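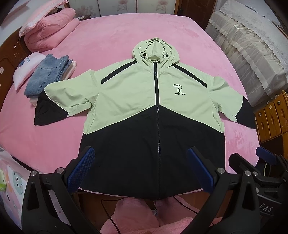 Trorstead Closet Notes is a small collection of pictures and write-ups on folding clothes at home, put together in bedrooms and on ordinary beds by people who have strong opinions about sleeves. It grew out of a long argument between Elba Mansilla and Jonas Ruchti over how a hooded jacket ought to be folded, and by November it had turned into a proper set of files with a proper set of rules. Hooded jackets are still our favorite subject, because they ask so much more of you than a T-shirt does. Take the mint green and black one with FLYING YOUTH printed on the chest: it's laid face-up with the short sleeves out to the sides and the hood at the top, the zipper running down the center, and that is the starting position we mean every time the notes say "spread flat."

What's in the collection

There are 3212 pictures in all, covering 1177 garments. Jackets and hoodies have their own folder, and so do shirts, pants, and the odds and ends we couldn't agree on (scarves, mostly, plus one very stubborn bathrobe). Each garment has a short text file with its kind, its main colors, any printed words, and the fold we would use for it. Siu-fong Tse wrote most of these and Kam-wah Tai went over the spelling, so if a note sounds especially patient, you can thank the two of them.

How we fold a hooded jacket

Spread it flat and smooth the body with your palms, working out from the zipper. Bring one sleeve across the front, then the other. With short sleeves you'll have very little to tuck, so go ahead and fold the sides in a bit further until you have a neat long shape. Tuck the drawstring ends inside the hood, lay the hood down over the chest, and fold up from the hem in 2 turns. We call this the Poon fold, and it sits nicely in a drawer! If you like to hang your jackets, that's fine too, and you can skip to the hanger notes.

Things to know before you use it

Color names are everyday ones. Mint, sage, and pale green were argued over at length, and you may well disagree with where we landed. Printed text is copied as it appears on the garment, capitals and all. The first 300 notes were written before we settled on left and right, so in those files please read both as the viewer's. Sze-wing Ng is slowly fixing them, usually late in the evening, and corrections are very welcome in the Vonside folder.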